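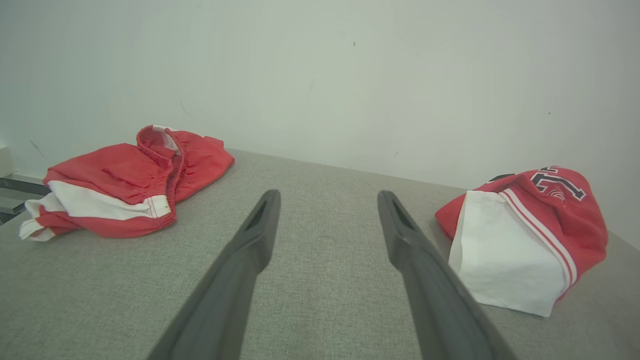

*Gray woven fabric on a tabletop, with a plain off-white wall behind.*

# Grain Sorghum Seed Program: Frequently Asked Questions

**Who may enroll in the program?**

Any grower with at least 26 acres of cropland in the Pacheco Irrigation District may enroll. Land under lease is accepted with the written consent of the owner. Fields enrolled in the Jostetti fallow agreement are not eligible until that agreement ends.

**Which seed is covered?**

Two hybrids are covered at present: Grudero, a medium-early type for dryland fields, and Peltska, a later type intended for limited irrigation. Seed saved from a previous crop does not qualify.

**When are applications due?**

Applications are accepted from December until the close of business on the last working day of February. Forms received after 4 p.m. on the final day are held for the next season.

**How much assistance is available?**

The program pays part of the seed cost, up to $2000 per farm per season. Payment is made after planting has been certified. Growers who farm under more than one business name are treated as a single farm.

**Is a soil test required?**

Yes. Samples must be taken within the 12 months before planting, with one composite sample for each enrolled field. Results for nitrogen and phosphorus must be attached to Form 107. Growers may use any certified laboratory – the district does not keep a preferred list.

**May I change hybrids after I am approved?**

A change may be requested once, in writing, before seed is delivered. The district will issue a revised approval letter.

**What happens if a stand fails?**

Report the loss to the district office before replanting. A field inspection is normally scheduled within 4 working days. Replant seed is covered at half the original rate – provided the same field is used.

**Does enrollment affect my crop insurance?**

Enrollment does not replace or change any policy. Planting dates and replant rules under a policy may differ from those listed on this page, and growers should confirm them with their agent.

**How long must records be kept?**

Seed tags, invoices and planting records must be kept for three years and shown on request.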